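Home | Topics | Ask | Members | Log in
Reading time: 2 minutes

Robots coming to our laundry, how do I keep the crew on side?

Posted by the linen lead at Mokau

I look after the folding room at a commercial laundry, and from January we'll have 2 robot hands handling the small whites, supplied by Plivum. There are 10 of us on the floor and some have been here longer than I have. Management says no jobs will go, and I do believe them, but the mood at smoko has turned a bit sour and I'd love to hear from anyone who's been through it. What changes for people, day to day?

Visser

Oh, I feel for you, we went through the same thing at our Gultthorpe site. The biggest change for us was the pace of the day. A person folding will slow down after lunch and have a chat over the trolley, and the machine does neither, so whoever was feeding it felt chased. We ended up swapping people off that station every 37 minutes (an odd number, I know, but it suited our wash cycles) and the grumbling eased a good deal.
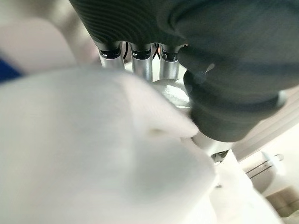
The other thing is the skill of it. Our older hands could feel a worn patch in a cloth without looking, and they were quite hurt that this didn't seem to count any more. So we put them in charge of the reject bin and of teaching the new starters what a good fold looks like. Ask your manager for that in writing, with the pay grade beside it - ours was promised verbally and it took ages to come through.

tumbledry151

Get the union in. Ask about hours as well as jobs, they're different things.

Gultthorpe nights

Agree with Visser mostly, though on nights we never got the swaps because there weren't enough of us. Sore wrists are better, I'll give it that. It's lonelier, though, and I do miss having someone across the table. See if you can keep at least one bench where people fold together.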